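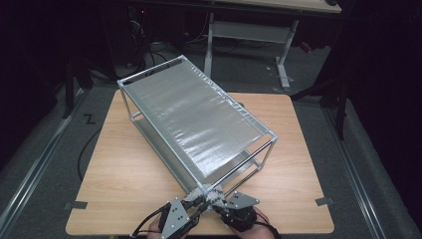

Ein Handgreifer fasst die vordere Querstange eines zweistöckigen Gestells aus Aluminiumstäben.

Das Gespräch mit der Leiterin der Geräteplanung bei Arkasance beginnt mit einer Tabelle. Es ist ihr Haushaltsplan für die Greiftechnik, Stand 3/3/25, und sie hat ihn schon mehrmals umgeschrieben. «Am Anfang stand dort nur eine Zeile: Roboterarm», erzählt sie. «Das war zu einfach gedacht.»

Heute kommen zuerst die Handgreifer, die ein Mensch mit beiden Händen führt. Neun Stück sind beantragt. Der Arm folgt später, wenn die Aufgaben besser bekannt sind. «Mit dem Handgerät sehe ich, welche Finger wir brauchen und an welchen Stellen man greifen soll. Diese Kenntnis möchte ich haben, bevor ich einen teuren Vertrag unterschreibe.»

Zwei Angebote liegen auf ihrem Tisch, eines von Ceston und eines von Skurnen. Ceston ist beim Kaufpreis günstiger, verlangt aber für die Greifpads eine Mindestmenge von 100 Stück. Skurnen liefert auch einzeln, dafür mit 90 Tagen Lieferzeit. «Man vergleicht gern die große Zahl unten auf dem Blatt», sagt sie. «Ich lese zuerst die Verschleißteile. Dort geht bei uns das Geld weg.»

Auf die Frage, was im ersten Plan gefehlt habe, muss sie nicht lange überlegen: Kabel, Stative, Klebeband, Ersatzverbinder für die Gestelle. Auch die Folien standen nirgends. Solche kleinen Posten laufen jetzt unter einem eigenen Titel, den das Ingenieurbüro Stojanovska vorgeschlagen hat. Von diesem Titel waren im letzten Oktober 89 Prozent ausgegeben. «Damit konnte ich gut leben. Im Jahr davor mussten wir um jede Schraube einzeln bitten.»

Ob der Arm noch in diesem Haushaltsjahr bestellt wird, lässt sie offen. Eine Miete für einige Monate wäre ihr am liebsten, aber Skurnen vermietet nicht, und Ceston hat auf ihre Anfrage noch nicht geantwortet. «Bis dahin arbeiten wir mit den Händen weiter», sagt sie und schließt die Tabelle.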